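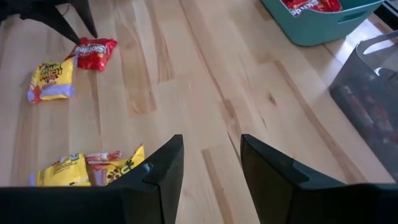
4. Field Deployment and Changes in Staff Work

4.1 Setting and task

The deployment took place at the returns and repack room operated by Fluvton, a distributor of snacks and confectionery to vending operators. Small packets arrive mixed, either from recalled vending trays or from cartons opened during order correction. Before the deployment, staff emptied the mixed packets onto a cleared part of the floor or onto a bench, separated them by product, and put each product into its own container. The containers are ordinary household bins and baskets bought over several years, and they differ in height, rim shape and stiffness. We did not replace them. Replacing them would have made grasp release easier, but the room manager, Romana Šimek, asked that the work be returned to its previous form within one shift if the trial was stopped.

The task given to the two-arm system was narrow. It was to pick single flexible packets from a flat surface, identify the product, and place each packet in the container assigned to it. Figure 1 shows the floor area from the wrist of one arm, with Skittles and Sour Punch packets lying close together at the fingers of the other arm. Contact between neighboring packets is the normal condition in this work and was the main source of double picks in the bench tests described in Section 3.

Figure 1. Wrist view of the sorting area. Red Skittles packets are visible in the teal bin; the gray mesh basket holds packets that are hard to tell apart through its walls.

The containers also set limits on checking. A camera placed low can see over the rim of a nearly full bin, but the contents of a mesh basket appear only as dark shapes when viewed from the side. Product counts were therefore taken at the moment of release and were not recomputed from the filled container. This decision had consequences for the staff, which we discuss in 4.3.

4.2 Procedure

Sorting was handed over in stages. In the first stage a staff member stood within reach of the stop control and corrected each error by hand. In the second stage the same person worked at the adjoining bench and came to the floor area when called by a tone. The change between stages was made by the shift lead, Miloslav Sýkora, and the research team had no vote in it. The second stage began in April.

Logged picks in the second stage came to 2,998. A pick was logged when both fingers closed on material and the wrist rose above the surface, whether or not the packet reached the container. Dropped packets were logged a second time if they were picked again, so the figure should be read as a number of attempts and not as a number of packets. Manual corrections were entered on a paper sheet kept by the door and transcribed at the end of the shift. The last sheet was transcribed on 2024-06-19.

We interviewed 19 employees, including packers, two drivers who used the room for loading, and the person responsible for stock records. Interviews were held in the break room during paid time and lasted about half an hour. Notes were coded separately by two authors using the scheme developed for the Stiletano study, with one category added for floor layout. Disagreements were settled by reading the notes together.

4.3 Findings

The first change concerned where people stood. Under manual sorting, packers moved around the pile and reached in from whichever side was free. With the arms in place, one side of the area was kept clear during operation, and packers had to carry filled containers the long way around. Several described this as the most tiring part of the new arrangement. The extra walking was absent from the original task analysis, which had treated container removal as a single step of constant duration.

The second change concerned attention. Packers reported that they handled fewer packets but looked up from the bench more often. One packer, Iara Villalba, described the tone as "fine when it means something," and said that calls for a packet lying partly under the gripper annoyed her most, as the arm could have moved away and tried again. The behavior was later altered so that the arm retreats once before calling. Staff rated the altered behavior as better, although no separate count of calls was kept for the two versions.

The third change concerned responsibility for the count. When packers sorted by hand, they counted as they filled, and the person who filled a basket signed its tag. The system wrote the tag value from its release log. Packers were still asked to sign. Four of those interviewed said they would not sign for a mesh basket they had not filled, and two had begun emptying such baskets to recount them. Branislav Procházka, who keeps the stock records, supported the recount and said that a difference of a few packets in one basket takes longer to find afterward than the recount itself. The signature line was removed from the tags and replaced by a field for the source of the count.

Sunlight on the floor was raised by staff and not by the research team. The bright patch moves during the day, and packers had learned to shift the baskets away from it in warm weather. Such moves were made without entering the new position, and the arm then released packets at the old one. A short entry routine was added, but it was skipped when the room was busy. We regard this as unresolved.

4.4 Effect on job content

No positions were removed during the trial, and Fluvton stated before the start that none would be. Hours previously spent sorting were moved to date checking and carton repair. Opinions of this were mixed. Date checking is done seated and was preferred by those with back or knee complaints. Others missed floor sorting, which was done in pairs and allowed conversation. The Drorkska site, where the same equipment is planned, sorts at single benches, so the loss of paired work may not arise there in the same form.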